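Virnonell Press Fellowship Opens Applications for Regional Reporters

28 September 2024

The Virnonell Foundation is pleased to announce that applications are now open for the next session of its Regional Press Fellowship. The program offers working journalists from small and mid-sized newsrooms the opportunity to spend time with a host newsroom outside their own country, to study its editorial practices, and to return with a reporting project of their own design.

The fellowship will support 18 journalists in the coming session. Applicants may work in print, radio, television or online media. Freelance reporters are eligible if they can show a regular record of published or broadcast work and provide a letter of support from an editor who has commissioned them. Staff reporters must provide a letter from their employer confirming that they will be released from their duties for the full length of the placement.

The session begins with an orientation at the Foundation's conference center in Prunura. Fellows will meet the editors who are to receive them, review the terms of their placements and attend working sessions on public records, source protection and the verification of material received through social media. A separate session will address the legal conditions under which reporters operate in the host country, including the rules on recording conversations and on access to court hearings.

After orientation, fellows will travel to their host newsrooms. Partner organizations for this session include the Julico Broadcasting Service and the Simard Daily Record, both of which have received fellows in the past. Each host has agreed to name a supervising editor, to provide a desk and access to its archive, and to include the fellow in its regular editorial meetings. Fellows are not expected to replace regular staff and may not be assigned to night shifts except at their own request.

The Foundation attaches particular importance to the informal side of the exchange. Mornings during the orientation are left free of lectures until the first plenary meeting, and shared meals are part of the schedule. Former fellows have told the Foundation that many of their later joint investigations began in conversation between sessions, often among reporters who covered the same subject on opposite sides of a border. 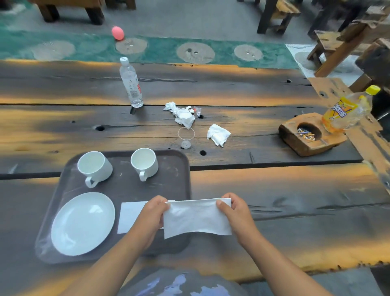
Cups, a plate and napkins on a tray.

Each fellow will complete one reporting project during the placement. The subject should be of clear public interest in the fellow's home region and should benefit from research in the host country. Past projects have dealt with river pollution, the cost of prescription medicine, seasonal labor and the closing of rural schools. The finished work is published or broadcast by the fellow's home newsroom, which keeps full editorial control. The Foundation does not review, edit or approve any story before publication, and it asks its partners to observe the same principle.

The fellowship covers return travel, lodging, health insurance and a daily allowance for meals and local transportation. Visa fees are reimbursed on presentation of a receipt. The Foundation does not pay salaries, and employers are expected to continue the regular pay of staff members during their absence. Freelance fellows may apply for an additional grant to offset lost income. Requests for this grant are handled separately from the application itself and have no bearing on selection.

Interest in the program has grown steadily. The Foundation received 140 applications for the previous session, a number well beyond the places available. Applicants who were not selected at that time are encouraged to apply again and should submit a new project proposal or a substantially revised one. Former fellows of the program may not apply a second time, but they remain eligible for the Foundation's travel grants.

A complete application consists of a current résumé, a project proposal, two samples of recent work and the letter of support described above. Work samples may be submitted in any language. Samples that are not in English should be accompanied by a summary in English of no more than one page. Radio and television reporters should provide a link to the original broadcast together with a transcript. Broken links cannot be considered, and applicants are asked to test them before submission.

Selection will be made by a panel of editors and former fellows drawn from several countries. Panel members do not take part in discussion of any application from their own newsroom. Proposals are read for the quality of the question they ask, the realism of the work plan and the likely value of the result to a local audience. The panel also seeks a balance among regions and among types of media, with at least two places reserved for community radio.

Applications must reach the Prunura office before the end of November. Candidates on the short list will be invited to an interview by telephone or video – in English, although fluency is not required – and all applicants will be informed of the decision in writing. The Foundation regrets that it cannot provide individual comments on applications that are not successful.

Newsrooms that wish to be considered as hosts for a later session are also invited to write to the Foundation. Host organizations should be able to offer a supervising editor with a good command of English and a workplace within reasonable distance of public transportation. Smaller newsrooms are welcome, and two or more may propose to share the hosting of a single fellow, provided that one of them accepts responsibility for the placement as a whole.

Application forms and the full terms of the fellowship may be requested from the Virnonell Foundation, Press Programs Office, Prunura. Printed copies are available at the reception desk and will be mailed on request to applicants without reliable Internet access.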